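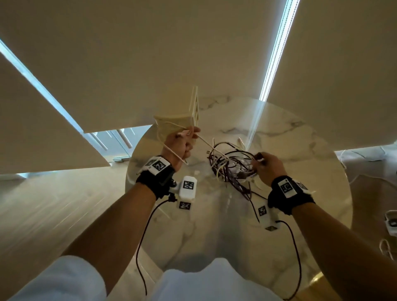

Cable tangle held over the marble table, with the cream slatted bit in the other hand.

Cable drawer: is sorting it worth a whole evening?
Home & Household > Clutter and Storage

carleen_t
Posts: 667
I've been told by three different people this month that I need a "cable system". My sister swears by the Mistov pouches, and Jutum do a drawer insert for £29 that as far as I can tell is a plastic tray with slots. I don't believe in any of it. My theory is that leads go back to being a knot whatever you put them in, and all you've bought is a nicer box for the knot.

Still, I said I'd give it a go before moaning, so the lot has come out. The knot in the picture is mostly dark maroon and black, with some white and beige strands mixed in. Has anyone done this and still had it tidy by the following May?
Carleen Tomoana, Mikidthorpe

drawerofdoom
No. Next question.

santeri_n
Posts: 15
I have, and it's been tidy for two winters. But I threw away more than half first. If you sort before you throw out, you're filing rubbish. Pull one lead, look at both ends, and if you can't name what it plugs into, it goes.

carleen_t
See, I don't buy "if you can't name it, it goes". I chucked a charger on that principle and had to buy the same one again a week later.

Manalo
Agree with Carleen. The throwing-out advice always comes from people who've never needed an odd lead at nine at night. Keep one of each end and be done with it. How are you getting them apart though? Pulling just tightens it.

carleen_t
Plugs held up together in one fist, tails hanging, then working one free with the other hand. It's slower than pulling and I'm not yet persuaded it's better. You do at least see what you've got, a USB one and a grey-and-white one and so on. The loops still on the table are as bad as ever.

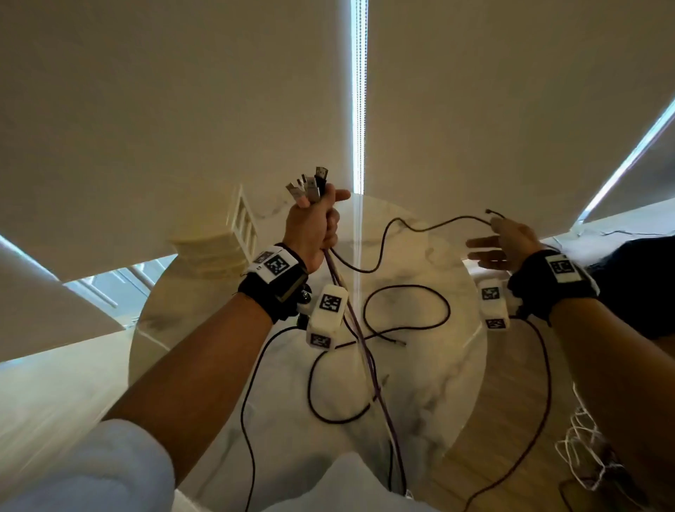 Re: Cable drawer: is sorting it worth a whole evening?

santeri_n
That's the right way to hold them. Find the end first, feed it back through the loops and leave the middle alone until it loosens. And wind each one up as soon as it's out. If you put it down loose beside the pile it'll be back in there.

drawerofdoom
Wind it with what? If the answer is a bag of velcro ties I'm off. I bought some once and they're in the knot.

santeri_n
Wire ties off bread bags. Free.

Manalo
Bread ties are awful on thin leads, they've got wire in them and it pokes through. Elastic band, or just wrap it round itself and tuck the plug under.

santeri_n
Never had one poke through. You must be twisting them very tight.

Manalo
Or you haven't looked.

carleen_t
Before you two fall out over bread ties: I've tried going by colour. Pale ones in one hand, the dark ones stay in the heap. I wouldn't call it a method. Colour says nothing about what a lead is for, but thin white ones are easier to spot against black than black ones are against each other, so it gets something moving.

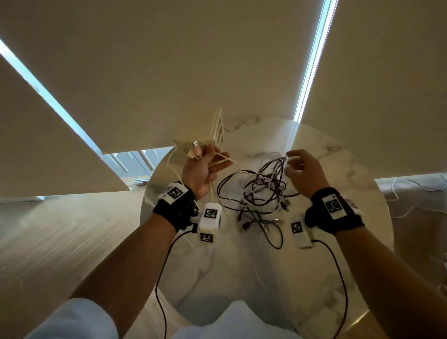
Pale leads in hand, the dark lot still on the table.

drawerofdoom
That heap in the middle is my entire spare room in one photo.

Manalo
Colour's fine for a first go. Do plug ends after that. What's the pale slatted thing at the back, is it the insert?

carleen_t
No, I haven't bought the insert and at £29 I'm not likely to. I'm giving this another 3 evenings at most. Whatever's still knotted after that goes in a carrier bag with the top tied.

santeri_n
So back where you started.

carleen_t
With a smaller bag, Santeri. Will report back on the elastic bands.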